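Roboterzelle Brernau: Entnahme aus dem Behälter

Artikelnummer 3146. Die Zelle ist für Betriebe und Ausbildungsstätten vorgesehen, die eine automatisierte Teileentnahme planen. Der Lieferumfang umfasst Roboterarm, Greifer und Steuerung. Behälter und Tisch sind bauseits zu stellen. 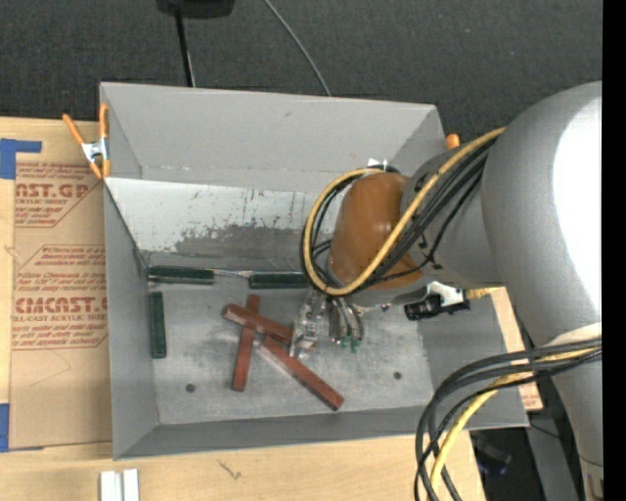
Greifer über rotbraunen und dunkelgrünen Blöcken im grauen Behälter

Lieferzeit: 8 Wochen ab Auftragsbestätigung
Gesamtgewicht: rund 91 kg
Wartungspauschale: 546 Euro jährlich, zzgl. MwSt.

Angebote für das laufende Haushaltsjahr sind bis Ende September über die Niederlassung Mostbridge anzufordern.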